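Merkirska notebook, pegboard retail task
April 16, 2020
Siwan Gittins, with Hywel Gwynne on the e-stop

Picking up from the last entry. The policy trained on 2,727 demos is loaded and we're back on the hardware display: carded tools on peg hooks, basket on the counter below. Goal is to find out why the unhook step stalls when the package itself is light.

Same policy, same weights, two camera settings. Setting A is head camera only. Setting B adds the wrist cameras. Pliers first, then scissors, then brush. Right arm does the unhooking in both.

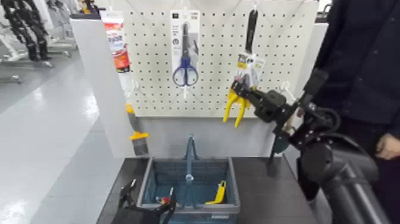 Why does the unhook stall under setting A?
The head view loses the hook tip once the fingers close on the card, so the policy has no cue for when the hole has cleared the peg. It keeps making small pulls and never commits to the lift.

Hywel thinks there's a force component as well. He may be right, but the motor currents I logged are too noisy to say. Left the raw logs in the Berkis folder for him.

Setting B notes. Wrist exposure was fixed before the run, as the auto setting kept hunting against the pale board. With it fixed, hooks and holes are both easy to pick out, and the orange end of the brush stands out well against the beige. The scissors are harder. Clear plastic over steel blades gives the keypoint head very little, so I've told it to use the blue handles instead.

Things to do before the next block:

1. Re-measure the hook pitch and update the Belmonte config. The old value is from the previous board.
2. Check the brush grasp offset against the wrist view. The approach should come in level with the bristles, with the fingers open wide enough to clear them.
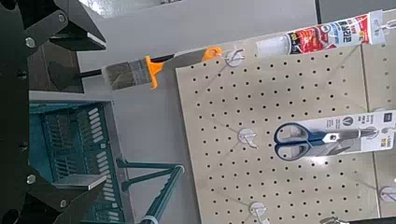
3. Cut the retreat speed after unhook. Siwan to do.
4. Ask Firnosix for the newer finger pads — the current ones are fine on card but I don't trust them on a thin handle.

Hook detection gets its own check. An empty peg next to a hanging package is the case most likely to fool it, so I want those frames labelled by hand before we retrain. The detector should return empty pegs as a separate class.

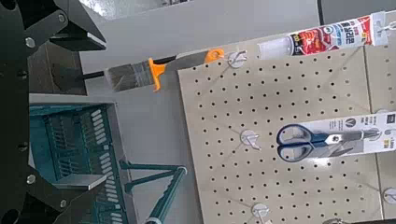 Board in the right half of the frame, wrist view. Empty white peg to the left of the scissors.

Labelling split between the two of us. Hywel takes the head camera frames, I'll take the wrist ones. Colour jitter stays off until that's finished.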